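Tendport 2 Recessed Table Power Strip

White, flush-mount, for meeting tables and shared desks

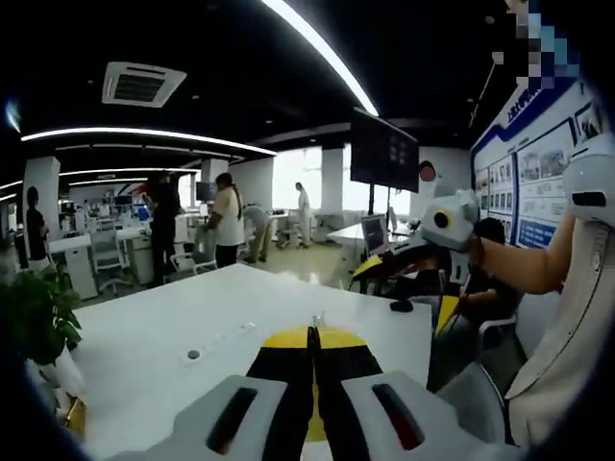

White recessed strip set into a glossy white table.

The Tendport 2 brings power to the top of a table without a box standing on the surface. The body drops into a rectangular cutout and is held from below by two clamps. Only the trim and the socket face stay in view. Cables run down through the table and out of sight, and people plug in where they sit.

It is made for tables that get used all day by different people: meeting rooms, libraries, study halls, shared offices, training rooms. It also works at home on a large desk, if you are willing to cut into the top.

Overview

The socket face sits a little lower than the tabletop, so a sheet of paper or a forearm can slide across the trim without catching. The trim has a small bevel on all four sides. The corners are rounded to match a standard router bit, and the supplied paper template is marked for that bit.

The Tendport 2 replaces the first Tendport. The cutout is the same size, so an older unit can be lifted out and the new one dropped in. The clamps are different and do not fit the old body. Please use the ones in the box.

Finish

White is the stock color. It is a neutral white with a satin surface and goes well with laminate, lacquer and back-painted glass. It will not be an exact match for every white tabletop. If the match matters to you, ask for a finish chip before ordering. Black and light gray are made to order in the Lasimmont shop and take longer.

The color goes all the way through the trim, so light scratches do not show a different shade underneath. Deep scratches can't be polished out. Trim pieces are sold separately and snap on from above.

Specifications

Model: Tendport 2
Part number: 613-W (white)
Mounting: recessed, from above, with clamps below
Lead: 900 mm, fixed, with plug-in connector
Maximum combined load: 2,000 watts
Tested for: indoor use in dry rooms
Tools needed: jigsaw or router, drill, Phillips screwdriver

The load limit is for the whole strip and not for each socket. Laptops, monitors, phone chargers and desk lamps are fine. Do not run space heaters, kettles or coffee makers from a table strip. If the load goes over the limit, the breaker under the body trips. Unplug everything, wait a few minutes and press the reset.

What is in the box

Power strip with trim fitted
Mounting clamps and screws
Paper cutout template
Cable ties and adhesive tie mounts
Printed instructions

The supply cable from the wall or floor box to the lead is not included. Tambunan supply cables are the ones we stock, and they come in several lengths. Measure down the table leg and along the floor, then add some slack. Most returns we get on cables are for ones ordered too short.

Planning the cutout

Check under the table before you mark anything. Steel frames, cross rails and modesty panels are often closer to the center line than they look from above. Leave a hand's width of clear space on each side of the cutout so the clamps can be turned.

On a long table, one strip in the middle is hard to reach from the ends. We suggest a strip for each pair of seats facing each other. Place it far enough from the edge that an open laptop does not cover it.

Wood, plywood, particleboard and solid surface can all be cut on site. Seal the raw edge of particleboard before fitting. Glass and stone should be cut by the shop that supplies the top, and we can send them the drawing.

Fitting

1. Tape the template to the tabletop and check that it is square to the edge.
2. Drill a starter hole in each corner and cut along the line.
3. Sand the edge lightly and vacuum out the dust.
4. Feed the lead through the opening and lower the body until the trim is flat.
5. Tighten the clamps from below by hand, then give each screw a quarter turn. Stop when the trim no longer moves.
6. Fix the lead to the underside with the tie mounts. It should not hang where knees can reach it.
7. Connect the supply cable and test each socket.

Overtightening bows the trim and leaves a gap at the middle of the long sides -- back the screws off and it will settle flat again.

If the table is to be wired straight to the building supply, a licensed electrician must do that work.

Care

Switch off or unplug the supply before cleaning. Wipe the trim with a soft cloth, slightly damp, with a drop of dish soap if needed. Don't spray cleaner onto the strip. Crumbs and dust collect along the recess and come out with a dry paintbrush or a vacuum on low. Avoid acetone and abrasive pads on the satin finish.

If a drink is spilled into the strip, cut the power at the wall first. Do not use the unit again until it has been looked at. Liquid damage is not covered.

Goes with

Datach cable tray, under-table, screws to the same pilot holes as the tie mounts
Datach leg channel, white or gray, keeps the supply cable against the leg
Tambunan supply cable
Replacement trim, white

Ordering and returns

White units ship from stock. Orders placed before noon go out the same afternoon. Unused units can be returned in the original box. We can't take back made-to-order colors, or any strip that has been fitted. For more than a few tables, send us a drawing of the tops with the leg and frame positions marked -- we will check the placement and quote for the strips, trays and cables together.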